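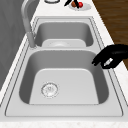
Setting up the sink cell in simulation

These notes cover how to bring up the kitchen sink cell, set the wrist camera, check the gripper and keep the thing in working order between runs. They assume you have the Jimar simulator installed and can start an empty world. If you are on the older Camham build, the menus are in different places but the steps are the same.

Before you start

Close any other world first. Two worlds open on the same machine will share the physics clock, and the arm will stutter. You will need the kitchen scene file, the arm description and the task file for sink work. All three live in the Dadham folder on the shared drive. Copy them to your own disk. Do not run them from the share.

Step 1: Load the kitchen

Open the kitchen scene on its own, without the arm. Let it run for 30 seconds with nothing moving. The food and crockery start a hair above the surfaces they rest on and need to drop into place. If a plate slides or spins during this time, stop, reset and load again. A plate that keeps sliding has usually lost its friction value, and you will have to put it back by hand in the object list.

Check the sink while you are there. It should be fixed to the worktop. Select it, open the joint panel and make sure the base is set to static. Somebody saved a copy in September with the sink left free, and it moves when the gripper leans on the rim.

Step 2: Add the arm

Load the arm description and place it using the saved mount. Do not drag it in by eye. The mount puts the base at the right height for reaching the bottom of both basins, and a small error there turns into a large one at the fingertips.

Run the homing routine. The arm should lift, turn and stop clear of the worktop. If it stops early with a limit warning, the joint offsets have not loaded. Go back to the description file, press Reload and home again.
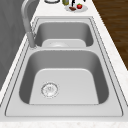

Leave the arm at home while you set the camera exposure and the lights. The Strömberg light set is the one to use. The default set is too bright on pale metal, and the edges of the basins wash out. Turn automatic exposure off once you are happy, or the view will change every time something dark comes close to the lens.

Step 3: Set the wrist camera

The camera needs to see the fingertips and enough of the work to judge distance. Move the arm over the sink and tilt the camera until the near basin and its drain are both in view. The drain makes a good mark because it never moves. Save its position in the camera panel as the reference point.

Now move the arm away and bring it back. The reference marker should land on the drain again. If it is off to one side, the camera is not locked to the wrist link. Open the link tree, find the camera and make sure its parent is the wrist and not the world.

Step 4: Check the gripper

Open and close the gripper 20 times in clear air. Watch the force readout. It should rise when the pads touch and fall back to zero when they part. A reading that creeps up over the cycles means the contact model needs a reset, which you will find under Tools.

Next, bring the open gripper down beside the rim and stop just short of it. Nudge it down in the smallest steps until you get a contact. Note the height and compare it with the value in the task file. If the two differ, correct the task file and save it under a new name.

Step 5: Try a pick

Start with a round object. Round things show up a poor grip sooner than flat ones do. Approach slowly, close, lift a little and hold. If the object squirts out, lower the closing speed before you touch the force setting.

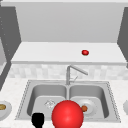 Robot Simulation Team, Cell Setup and Maintenance

When the first object works, move on to the plate. Approach from the side of the basin with the most room and keep the fingers off the drain strainer, as its small holes make a lot of contact points and slow the physics down.

Looking after the cell

Clear the log folder when it reaches 2690 files. The simulator still runs past that, but saving gets very slow. Reset the contact model after every 156 picks, and restart the simulator at the end of the day.

If the arm freezes in the middle of a run, do not press Reset straight away. Save the state first, then reset. The saved state goes in the faults folder with a short note of what the arm was doing and which task file was loaded.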